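September, bench 2, afternoon
Notes from the Patwary visit / A. Garg

Visitors arrived 1:40 pm, ten minutes late from the Jondulby tour. Safety talk at the door, then straight to the fuse box cell. Anju Garg ran the demo, I logged.

Setup same as for the Carnby acceptance run except speed, which was held at 80 percent for guests inside the tape. Grip force limit left at the Carnby value. Two-arm program, wrist cameras on, live view sent to the wall monitor. Monitor lag was roughly 500 ms and two people asked about it. It is the display path only. The controller does not use that feed.

Planned 12 cycles, ran all of them. One stop during cycle 4, joint torque warning on the left arm, cleared from the pendant and resumed. Log saved under Pokdale_demo. Need to check whether the warning matches the one from last month before anyone touches the thresholds.

Questions from the floor:
- Can it tell fuse ratings apart? By color only, and only the ones we trained on.
- What happens with a bent terminal? Not tested. Added to list.
- Finger wear. Coating is scuffed at the tips. Pads still within spec when Anju measured them in the morning.

Patwary want the same task with the cover fitted at the start. Told them we would quote a cycle time after the fixture is changed. Tabletop needs cleaning before the next vision calibration, marks are showing up in the background mask.

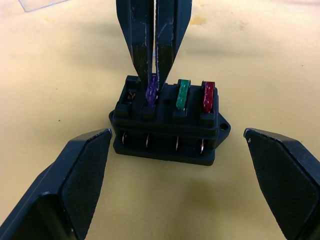
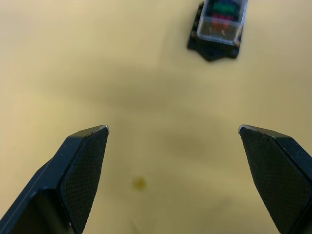
Wrist camera views, demo cell. First: purple fuse in the grip. Second: gripper open, box with clear cover at upper right.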